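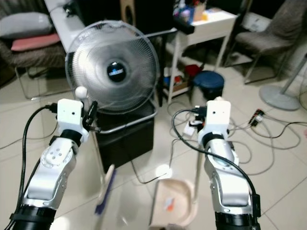 Pukau 13-Pack Classroom Code Loader

by Illisora, Varnville

Item no. 3487
Replaces: Pukau Mk 1 (discontinued, still loved by two schools and a summer camp)

Overview

Pukau puts student programs onto controller boards, many at a time, while you get on with teaching. Plug the boards into the dock, open Sima on the teacher's computer, drag the programs across and press Send. Thirteen boards load together. The fourteenth student has to wait, and we are told this builds character.

The dock was designed by Sânziana Costache after a term of teaching an after-school coding club with one working USB cable. She wrote down every way a download could go wrong and then built a box with a light for each of them. We talked her down to three lights.

What the lights mean

Green: the program is on the board.
Blinking amber: the program is on its way. Please leave the cable alone.
Red: somebody did not leave the cable alone.

There is a fourth state, in which all the lights are off. Check the wall outlet before you call us. Renato Tapia answers the support line and will ask you to check the wall outlet.

About Sima

Sima is the editor that comes with the dock. Students can snap blocks together, type text commands, or switch back and forth until they find out which one they dislike less. Both views edit the same program, so a student who starts in blocks can open the text view, change a number and see the block change with it.

The current command set has 114 entries. Each has its own help page with a short description, the values it accepts and a sample that runs as written. The older help pages had samples that ran if you fixed the typo on line two. Those were retired in the October 2021 release, and we miss none of them.

Comments are kept when a program is switched between views. So are the comments students write about each other, so have a look before you hang anything on the wall for parents' night.

Setting up

1. Install Sima on the teacher's computer. The dock will not be recognized until you do. It will sit there looking expensive.
2. Connect the dock to power, then to the computer with the supplied cable.
3. Open Sima and choose Dock > Find. The dock's name appears in the left panel. Every dock leaves the factory called PUKAU, so if you own more than one, rename them now. "Front" and "Back" work well. "Dock" and "Other Dock" have led to support calls.
4. Plug in the boards. Slots can be filled in any order.
5. Choose Dock > Match to pair each slot with a student name. You can type the names or import a plain text list, one name per line.
6. Send the test program. It makes each board beep once. With all slots full this is louder than you expect, and you may want to warn the room next door.

Matching is saved until you clear it. If students swap boards halfway through the term, Sima will go on sending the right program to the wrong child with perfect confidence.

Firmware

The dock checks board firmware each time a board is plugged in. If the board is behind, Sima offers to update it. You can say no. Sima will offer again next time, politely, and the time after that.

To turn the offers off for a while, open Dock > Settings and tick Hold Updates. We suggest doing this the week before a competition – any competition – and turning it back on afterward. Updates cannot be started from a student computer. An earlier version allowed it, for one August.

What's in the box

Pukau dock
Power supply with US plug
Cable, dock to computer
Board cables, one per slot, plus one spare
Sheet of numbered stickers
Quick start card, laminated, because we have met students

Controller boards are sold separately. So is patience.

Specifications

Slots: 13
Saved programs in dock memory: 1,519
Connection to computer: USB
Network needed for loading: none
Network needed for firmware updates: yes, on the teacher's computer
Case: gray, stackable, dishwasher unsafe

People ask why the memory limit is 1,519. It is what was left over after the firmware moved in. When the memory is full, the dock deletes nothing by itself. It shows a message in Sima and waits for you to choose which masterpieces to part with. Exporting to the teacher's computer first takes one click, under Dock > Export All.

Questions we get

Can I use the dock without Sima?
You can use it as a charger.

Will my Mk 1 cables fit?
Yes, on the board end. The cable from dock to computer has changed, so use the new one.

Can two teachers share one dock?
Yes. Each teacher has a separate name list and a separate program folder. Sharing the sticker sheet is between you.

Does it work with programs written in an older version of Sima?
It does. Open the old program once in the current editor, look over any commands marked in yellow, and save. Yellow means the command was renamed. Striped yellow means it was removed, and the help page will tell you what to use in its place.

Ordering and returns

Schools can order by purchase order or card. Docks ship from Varnville with the current firmware installed. Returns are accepted if the dock comes back with its power supply and cables. Stickers need not be returned, particularly from wherever they are now.

Related items

Pukau spare board cable, single
Pukau wall bracket
Sima printed command reference, spiral bound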